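Undus Hand-Held Gripper: Set-up and Recording Guide

Section 4. Recording shelf and tabletop examples

4.1 Purpose of this section

This section sets out the procedure for recording examples of books and boxed items being moved between a shelf and a flat surface. It applies to all sites that supply recordings to the Ulon training programme. Operators should have completed Section 3 (Charging, mounting and mapping) before they begin.

A recording made with the hand-held gripper is used to teach a robot arm the same movement. The arm will copy hesitations, corrections and poor grips as readily as it copies good ones. Operators are therefore asked to work at an even pace and to discard any example they would not wish to see repeated.

4.2 Preparing the furniture

1. Choose a shelving unit or desk that is steady when pressed by hand. Do not use glass shelves.

2. Clear the compartments that will be used as targets. Items in neighbouring compartments may stay where they are, provided that they do not lean into the target.

3. Select the items for the session from the object list. Books should be closed and free of loose inserts. Remove any elastic bands.

4. Check the lighting. Ceiling lights should remain on for the whole session. If a window faces the shelf, do not open or close the blind once the map has been made.

Note: People may be present elsewhere in the room during recording. They should be told beforehand, and the site notice (Form 11) must be displayed at the entrance.

4.3 Holding the gripper

5. Grasp the handle with the whole hand. Keep the wrist straight and the elbow slightly bent.

6. Make sure that the square marker on top of the gripper is clean and lies flat. Sleeves must not hang over the marker or the lens. Long sleeves should be folded back or fastened at the wrist.

7. Where two operators work side by side, agree in advance who will move first. Each operator should keep to one side of the work area and should not reach across the other.

Caution: The fingers close with enough force to pinch skin. Keep the free hand away from them while the trigger is pressed.

4.4 Recording an example

8. Stand facing the shelf or desk with the gripper at chest height. Press the record button once and wait for the tone.

9. Hold still for a moment, then move towards the item in a single smooth path.

10. Close the fingers on the item near one end, so that the opposite end is free to enter the compartment. Do not cover a barcode label if this can be avoided, as the label is used later to identify the item.

11. Lift the item clear of the surface before turning it. Bring it level with the target compartment and pause briefly if the approach needs to be corrected.

Work at the shelf, with a green book held in the gripper, and work at the desk, with a dark green box beside the marker:

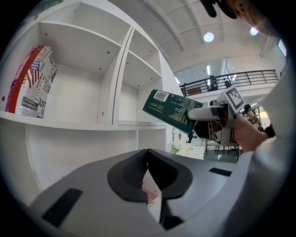
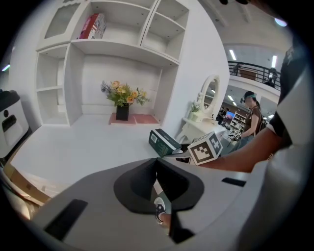 12. Set the item down fully before opening the fingers. Releasing an item above the surface counts as a drop, and the example must be marked as failed.

13. Draw the gripper straight back until it is clear of the furniture. Press the record button a second time to end the example.

14. Return the item to a new starting position. Change both the place and the angle from one example to the next.

Note: An example should not exceed 35 seconds. Longer recordings are rejected when they are uploaded.

4.5 Checking and labelling

15. At the end of each set, connect the gripper to the Finia base station and open the review screen.

16. Play back the first and last example in full. The fingers must remain in view from the first contact with the item until its release.

17. Enter the item name, the furniture type and the operator's initials. Use the names given in the object list without alteration.

18. Mark failed examples with the letter F. Do not delete them, as they are counted separately.

The storage card holds 600 examples. When it is full, the indicator on the base station shows code 2132 and recording is disabled until the card has been copied and cleared.

4.6 Faults during recording

No tone when the record button is pressed: the battery is low or the card is not seated. Remove the card, refit it and try again.

Position lost: the lens has been covered or the gripper has been moved too quickly. End the example, mark it F and repeat the mapping step in Section 3.

Fingers slip on glossy covers: wipe the finger pads with a dry cloth. If slipping continues, fit the replacement pads supplied by Magaña.

Questions about the recording procedure should be sent to Nisreen Azar. Damaged grippers should be returned to Esmaeil Amini with the fault card completed.

Section last revised Jun 12, 2022.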